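# Ekano 200 portable track jack and lining set

The Ekano 200 is a hydraulic jack and lining set for railway track work. It lifts and slews plain line and light turnouts during tamping preparation, joint repair and sleeper replacement. Two people can carry it to the work site, and it comes off the track without tools when a train is due.

The set is stocked at our Iredport depot and is available for sale or hire. Spare parts for the older Ekano model are still held there too, apart from the cast foot, which has been replaced by the welded one.

## What it does

The jack sits in the crib between two sleepers, with the claw under the foot of the rail. It has a rated lift of 200 kN and a lifting stroke of 82 mm. For a higher lift, pack under the rail, lower, reset the jack on its second step and lift again. Don't stand the jack on loose timber to gain height.

For lining, the same pump is connected to the slewing ram through the short hose. The ram pushes against the spade plate, which has to be bedded into firm ballast. In clean, freshly dropped ballast the plate will walk, and you will need the wide plate listed under accessories.

The release valve is a hand wheel on the side of the pump. It opens slowly by design, so the rail comes down under control. If the rail has to come off the jack in a hurry, use the red trip lever on the claw.
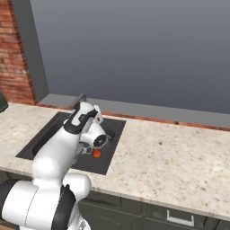 The pump has two stages. The first takes up the slack quickly and the second does the lifting, and the change between them is automatic. You'll feel the handle get heavier. With the handle fully extended, an average operator can hold full load for the length of time it takes to pack a sleeper, but the load must be on packing before anyone puts a hand under the rail.

## Specifications

| Item | Value |
|---|---|
| Rated lift | 200 kN |
| Lifting stroke | 82 mm |
| Slewing stroke | 80 mm |
| Hose, slewing ram | 5 m |
| Rail sections | Flat-bottom rail, all common mainline sizes |
| Finish | Yellow enamel, zinc-plated fittings |

The claw is insulated from the body, so the jack can be used on track-circuited lines. The insulation must be tested before each hire and after any drop onto the rail.

## Hire and servicing

Hire sets go out with a test certificate, a drip tray and a spare seal kit. The minimum hire is one possession. Please return the set with the ram fully closed, as an open ram picks up grit and we charge for the seals.

Owners should have the jack load tested every year. We can do this at Iredport, or Rhodri Wogan can arrange a visit if you have several units in one place. Oil is checked at the same time and topped up at no charge.

## Accessories

- Wide spade plate for new ballast
- Claw for grooved tram rail
- Carry bar, two-person
- Wheeled trolley, insulated (Price pattern)
- Seal kit, pump and ram

The Esex trolley is no longer supplied. Its wheels can be swapped for the current type if the axle is sound.

## Ordering

For sales, ask for Olga Vieira. For hire bookings and returns, ask for Godfrey Koech. Please give the rail section and the dates of the work when you get in touch. Hire rates on the current list apply to bookings made by 31/05/2024.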